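Gripper closes on air, then on everything, then on air again

purow_pete
Arm number 2 at our Trumurville bench has developed opinions. Same program it has run all month, same props, same toaster oven. Yesterday it started closing the fingers early. I rehomed it, rebooted it and said a few words over it. Error log is one line, code 272, which the manual lists as "gripper position deviation" and then wishes me luck.

What I want to know before I take the fingers off: where do you all set zero? Fully open or fully closed?

h_marquez
Closed. Always closed. Fingertips touching, then tell the controller that's zero. If you zero at open you are trusting the hard stop, and the hard stop is a rubber bumper that cost less than my lunch.

saavedra_p
Open. I've run a cell in Curkville that way since May and it holds fine. Zero at closed and you're squashing the pads every time you home it. Then the pads wear and your zero walks off with them.

h_marquez
So change the pads, Pascual.

purow_pete
Helpful as ever, both of you. Wrist camera and bench camera, in that order. 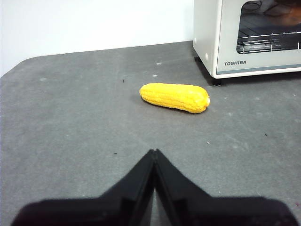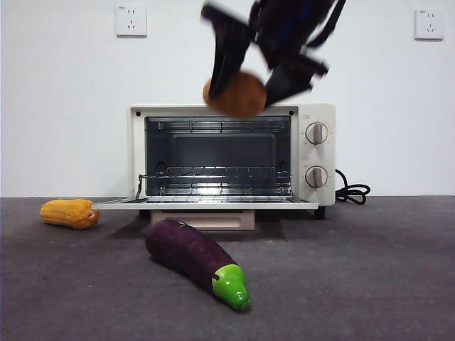 Photos: Dušan Kadlec, 20 January 2021

a_nunez
First one, look at the seam between the fingers. They nearly meet at the tips. If the controller says fully closed at that point, I'd believe it. If it says anything else, there's your 272.

purow_pete
Controller reads 3 percent open there. Which I had been calling close enough.

a_nunez
Define enough.

ocampo_i
Can't tell much from the second one, the gripper is a smear. It does have hold of the brown thing though (potato? bun?) with a finger on each side, so the grip isn't hopeless. What speed are you running over the oven? I would not be going that fast near the top edge with the door down.

purow_pete
It's a potato. We have had meetings about this. Speed is whatever the last person left it at, and I have a fair idea who the last person was.

saavedra_p
Slow it down while you're chasing this. Also check the screws on the finger mounts before you touch zero. Mine backed out once and I spent a whole afternoon recalibrating a loose screw.

h_marquez
This I agree with. Mark it on the calendar.

purow_pete
OK, report. Left mount screw turned a quarter turn by hand, which it should not do. Cleaned both, put on thread locker, snugged them up. Wiped the pads while I was in there. Zeroed at closed — sorry Pascual — and the reading now says 0 with the tips together.

Cycle counter was at 1557 when I started, so I've written that on a bit of tape on the base for next time. Running at half speed overnight.

saavedra_p
Check it again once the thread locker has set. And your pads will walk.

h_marquez
They will not walk.

ocampo_i
Which thread locker? The strong stuff is a pain to get out of those little mounts, I had to use heat on ours at Zapata.

purow_pete
The blue one. I've met the red one.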